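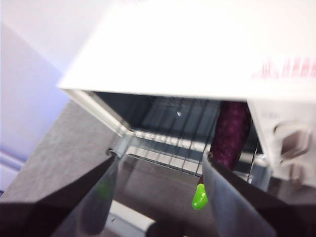
Figure 3. Wrist camera view at the oven opening, with the eggplant at the right end of the rack.

7.3 Object caught between rack and side wall (fault 1353)

This section explains what to do when the Clidus arm stops during an oven task and the Tidisance screen shows fault 1353. The fault means that the gripper met more side force than the task allows. In our kitchen cells it comes most often with long, rounded objects, such as the eggplant, when they stand upright near the inside wall of the toaster oven and do not lie on the rack.

Please read the whole section before you touch the arm. The steps are short, but the order of them is important.

CAUTION: After fault 1353 the arm holds its position with the motors on. It can still press against the rack. Do not put your hand between the gripper fingers and the oven.

CAUTION: The oven must be switched off and unplugged for all work in this section. The rack has thin rods and the fingers can bend them. If the oven was heated before the fault, wait until it is cool.

Why the fault happens

The wire rack gives bright reflections along its front bar, and the inside of the oven is dark. With this contrast the wrist camera can lose the front edge of the rack. The software then takes the wrong height for the approach, and one finger goes to the rods and not to the object. A second cause is a dark object in front of the dark cavity. The purple skin of the eggplant is difficult for the detector, but the bright green piece below it is easy, so the grasp point sometimes moves down to the green part. A grasp at this point is too low and the object turns when the arm lifts.

The flat finger plates can also show a faint reflection of a bright object. On older versions of the Wulent detector this reflection was sometimes counted as a second object. If you have an older version, do the update in section 9 before you try the task again.

To free the gripper

1. Press the stop button on the cell. Wait until the lamp on the arm base is steady yellow.

2. Unplug the oven. Do not turn the knob on the control panel to check if it is off – the plug is the only safe check.

3. On the Tidisance screen, open Service, then Arm, then Fault List. Write down the fault number and the force value. You will need them for the report.

4. Look at the live picture of the wrist camera. Find out if a finger is touching the rack, the object or the side wall. If you cannot decide from the picture, look into the oven from the side, with your head outside the marked area on the floor.

5. Select Soft Release. Release the stop button when the screen asks for it, and stay outside the marked area. The fingers open slowly and the arm stays where it is.

6. If the object falls, leave it. Do not try to catch it.

7. Select Back Out. The arm moves straight back along the line it came from. Keep one hand on the stop button during this movement.

8. When the arm is at the park position, press the stop button again. Now you can take out the object by hand and check the rack.

Note: If Back Out is gray on the screen, the arm has lost its approach line. This gives fault 1237. Do not move the arm with the joystick in this case. Go to section 7.4.

To check the cell before you start again

1. Pull the rack out and lay it on the countertop. All rods must be straight. A bent rod will cause the same fault again, so please replace the rack and do not bend it back.

2. Look at the plates on both fingers. Clean them with a dry cloth. If there is a deep scratch or a crack, change both plates together.

3. Check the small round fastener near the tip of the left finger. It must be flat against the finger and not loose. We have seen one cell where it was hooked behind a rod, and the arm pulled the whole oven forward.

4. Put the oven back on its marks and plug it in. Leave the door fully open.

5. Put the object on the rack, lying down, with free space to the side wall. If your task needs the object upright, set the approach to Slow in the task file.

6. Run the task 3 times with the oven cold. Watch the force value each time.

Note: The force counter goes from 0 to 2000 and has no unit. It is normal that the value jumps for a moment when the fingers close. It should not stay high while the arm lifts.

If the fault comes back

Stop using the cell for oven tasks. Other tasks on the countertop are allowed, if the arm reaches the park position without fault. Send the log and the saved camera picture to Dalgleish service, together with the number and value from step 3. The log is deleted every Friday night when the cell makes its own restart, so please save it on the same day.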